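My Garage Has Two Arms Now, and They're Learning to Share

I used to think packing was the boring part of running a small grip-tape shop. Then I spent a winter teaching robots to do it, and now I think about plastic bags in the shower.

The build is called Virnwood, after the street, and it lives behind my car.
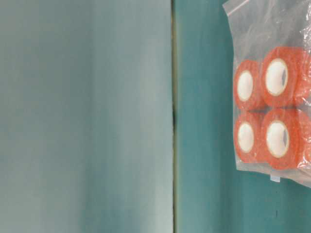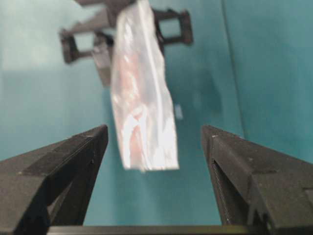

Bags full of tape rolls, black grippers and a lot of teal.
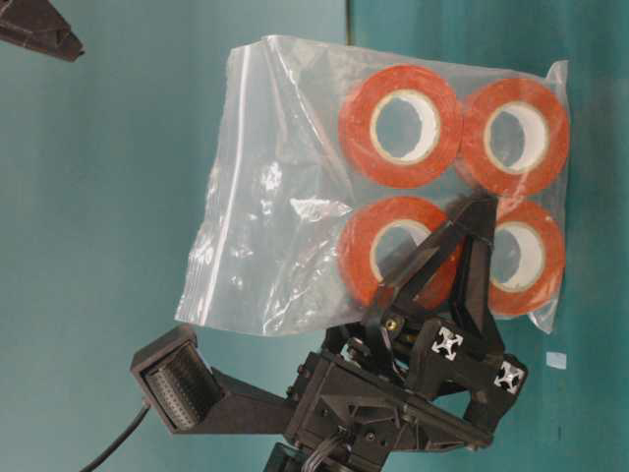
Why bags are so mean

A box stays box-shaped. A bag sags, folds over itself and throws glare right back at the camera (my friend Uthai Petchrat, who wrote most of the handover code, calls it "the jellyfish"). We've had 199 tries at passing one from gripper to gripper, and I kept a notebook for every single one!

The fingers are printed, which means I can wreck a pair at night and have new ones by lunch. We're on version 12. Eifion Gwilliam wants softer tips, I want more ridges, and we argue about it over his terrible coffee.

So far I've spent $2,000, mostly on motors. My sister Nerys says I could have hired a teenager. She's right, but come January I'm adding a second camera anyway.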